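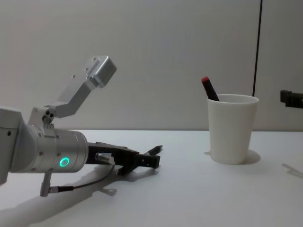 ## Visit to the Dinberg lab, Beltembridge, December

We got there at 8 a.m. and went straight to the teaching cells. Griet Van Acker runs them. Each cell has two arms on one table, and the task in the first was putting pens and markers into a paper cup.

Two teaching methods are in use. For hand guiding, the arm is set to free drive and the operator moves the wrist through the path. Remote control uses a pair of smaller leader arms, and the table arms copy their joint angles. Van Acker prefers the second, as the operator's hands stay out of the camera view.

The pen task had 678 recorded runs at the time of our visit, of which over 200 were hand guided. Runs with a dropped pen are kept and tagged.

Toon Meijer tried the leader arms for five minutes. Closing the fingers was easy. Judging the height of the pen tip over the rim was harder, and he asked whether force feedback was planned. It is, on one cell, after the move to Fikdale.

Open points for us: price of the leader arms, time to retrain after a gripper change, and who owns the recordings.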